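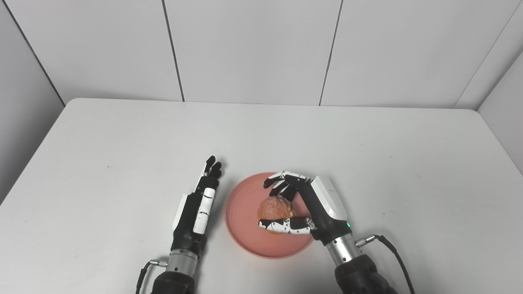 Nine hundred oranges (sort of)

2023-08-19

My wrists hurt, I have a callus in a place I didn't know could get one, and I have now put a round orange thing onto a pink plate more times than I have eaten breakfast this year. So it's been a good few weeks!

If you've read this blog before, you know I took a job in July at Biseck. I'm one of the people who drives the two-handed robot so that a learning system can copy what I do. Each time I do the task from start to finish we call it an episode, and the target for this one task is 900 episodes. I'm writing this on a couch with my hands wrapped around a mug of tea and I do not want to pick anything up for the rest of the night.

A few of you wrote asking what the work is like, so let me go through it.

How a shift goes

I wear a pair of gloves and a headset. The gloves pass my finger positions to the robot's fingers, and the headset shows me the table from the robot's point of view. The first morning I kept looking down for my own hands and finding big black and white ones instead, which was thrilling for an hour and then made me want to lie down on the floor. That goes away. By the end of the first week I was scratching my nose with the glove on and sending the right hand straight up in the air.

The task reads like this on the sheet: pick up the fruit with the right hand, put it on the plate, let go, bring the hand back to rest. Left hand stays out of it. That's all of it. When I told my family what I was doing they were very polite.

But try doing it with hands that can't feel anything. I get no pressure back through the gloves at all, so I judge the grip by eye — how far the thumb has come under, where the other fingers have landed over the top. The thumb is the hard part. It likes to go in low, and when you're lowering something onto a plate with a raised rim, low is exactly where you don't want your thumb. I clipped that rim so many times in the first batch that I started hearing the little click in my sleep.

What worked for me was coming in from the side with the palm turned toward the fruit, fingers across the top, thumb sliding underneath last. Then lower until the thumb is barely clear of the plate, and stop. Wait a beat. Then open. If you open while you're still moving, the fruit gets a push and goes for a walk.

The left hand is harder than the right

I know, it isn't supposed to do anything! But my own left hand is in a glove, and my own left hand has opinions. Every time the right one reaches, the left wants to come help. On the early recordings you can see it drifting in toward the plate like somebody hovering behind you in the kitchen. The model learns whatever is in the recordings, so if my left hand twitches at the same point in every episode, we'd be teaching it to twitch.

I ended up resting my left elbow on the arm of the chair and pointing my fingers at the ceiling, palm in, nice and loose. It isn't elegant but it holds still. One of the other operators sits on hers, which I don't think is possible with the glove on, but she swears by it.

Same but different

The other thing that took me a while to get is that we don't want 900 copies of the same move. If the fruit starts in the same spot every time, the system learns that one spot, and then you shift it over by the width of a thumb and it grabs at the air. So before each episode the fruit gets moved. Then every so often the plate gets moved too. We work in blocks of 100, and each block has its own rules about where things can start.

My instinct is to put the fruit wherever it's easiest to reach. Everybody's is. I didn't notice I was doing it until someone showed me a plot of my starting positions and it was one fat blob on the right side of the table. Embarrassing! Now I do a round of awkward ones first while I'm fresh: far corner, tucked up close to the rim, way too near the edge. The easy ones I save for after lunch, when I'm slow and full of sandwich.

We vary the speed a little too, though you have to be careful. Fast episodes look great and are mostly useless to us. Very slow ones are worse, because you get long stretches of nothing happening and the model can learn to sit there. I try to do it at the pace I'd use to put a real plate of food in front of a real person.

Throwing things out

Not every episode counts. We use a program called Flevis to play them back and tag them, and I'm a harsh grader with my own stuff. Dropped fruit is tagged and kept apart. Clipped the rim is tagged, and kept if the rest is clean. Left hand wandering gets tossed. Of my first 100, I kept 90, and I was pretty proud until the second look, when I went back and tossed several more for hesitating right before the grasp. It's a tiny pause, like the hand is thinking it over. I can't explain why I do it. I just know which episodes it's in, because it happens when I'm tired.

The failures are interesting on their own, by the way. I asked if we could record recoveries on purpose, so the fruit rolls off and the hand goes after it, and the answer was yes, 200 of them, after the main set is finished. I should probably have kept my mouth shut. Chasing a rolling object with fingers you can't feel is the most frustrated I've been since I tried to learn the accordion.

Small things I'd tell anyone starting out

Clip your nails. The glove fingertips are snug.

Recalibrate after every break, even a short one, even if you only took one glove off. I skipped it once and did most of a block with the index finger reading slightly bent. All of it had to go.

Watch the cables by the wrists when you turn the hands. There's one on each side and they have more slack than you think until they don't.

Eat before, drink less coffee than you want. Shaky hands show up in the data. I used to have two cups at Billora on the walk in, and I've switched to one and a roll.

Talk to somebody between episodes. It's oddly lonely in the headset. White walls, white table, plate, fruit. After a long block I come out and the break room looks like a carnival.

What's next

Once this set is done it goes off to be trained on, and then we get to see whether the thing can do it with nobody in the gloves. I've only watched that once, with an older task, and I was holding my own right hand out in front of me the whole time without noticing. It reached the way I reach! Same silly tilt of the wrist at the start and everything. I had no idea I did that tilt.

After that there's talk of a two-handed task on the same table, where the left finally gets a job. Passing an object across, maybe, or holding the plate steady. My left hand has been waiting for this its entire career. There's also a different setup from Seppälä that we might try for a few blocks, with gloves that are meant to be lighter. I'll report back on the callus.

Somebody asked in the comments last time whether it bothers me, teaching a machine to do a thing by hand. Mostly I think about my thumb. But I do look at how people pick stuff up now. In the grocery store, on the train, a kid with a bag of grapes. I was watching a man choose lemons the other evening and he did this lovely roll off the fingertips into the palm, and I stood there for way too long trying to work out which finger moved first. I think it was the ring finger. I'm going to try it at the table tomorrow before the first block.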